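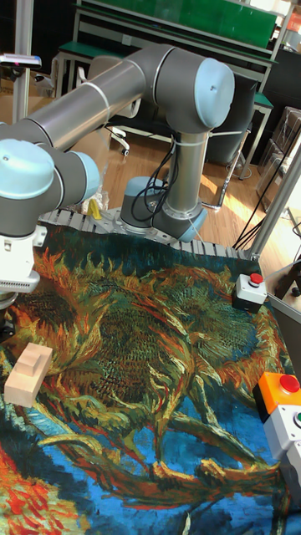

Picture cover

A picture cover is a large decorative textile that carries a reproduction of a painting and is laid flat over a table or other surface. The name describes the use more than the make – the same piece may be sold as a tapestry, a rug, a throw or a mat. Flowers, landscapes and harbor views are common subjects.

Design

The design may be woven in with colored yarns or printed on a finished cloth. Woven covers are usually heavier and have a softer outline. Printed ones can follow a painting more closely, down to single brushstrokes. Paintings with thick, swirling strokes are often chosen, as small changes in color are hard to notice in them. Sunflowers past their bloom, in orange, yellow and dark green against blue, are a typical example. 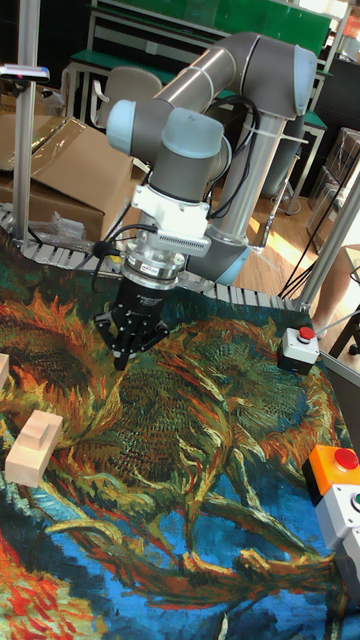

Sizes and makers

There is no standard size. The Akska catalog lists covers by the width of the table, while Ekström sells by the length and hems to order. The Briter line has been made in both woven and printed versions, with 17 designs in the woven range and 50 in the printed one. Most covers are meant to be seen from one side, so the painting has a clear top and bottom when laid out. 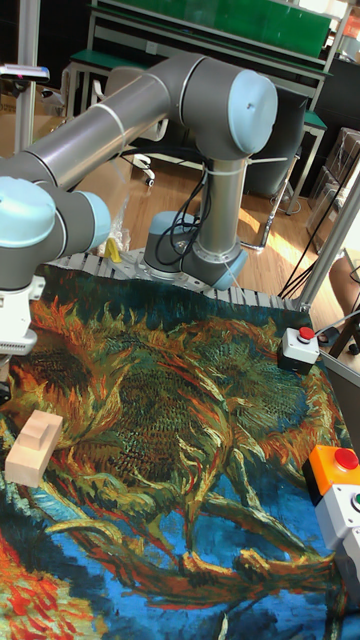
According to Povano, a cover with a busy design should be turned so that its largest flower or figure faces the person seated at the table. Other makers give no advice on this and leave the choice to the buyer.

Use and care

Objects placed on a cover can be harder to pick out than on a bare tabletop, especially when their color is close to that of the design.

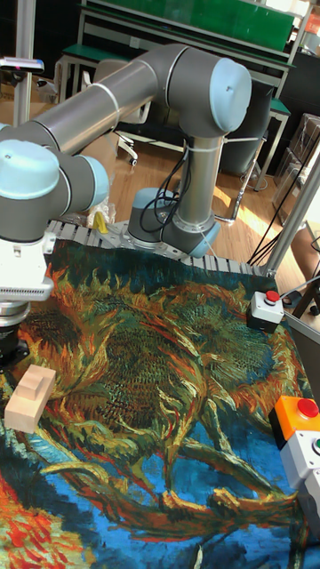 Contrast depends on both the color and the outline of an object. Plain, pale things with straight edges tend to stand out best. A light wooden block with a raised step on top is easy to find among curved stems and petals, even when it lies at a slight angle.

Covers are shaken out or vacuumed on a low setting. Creases are pressed from the back under a damp cloth, and a cover not in use is rolled with the design facing out. Printed covers fade in direct sun sooner than woven ones, and a cover near a window is turned from time to time.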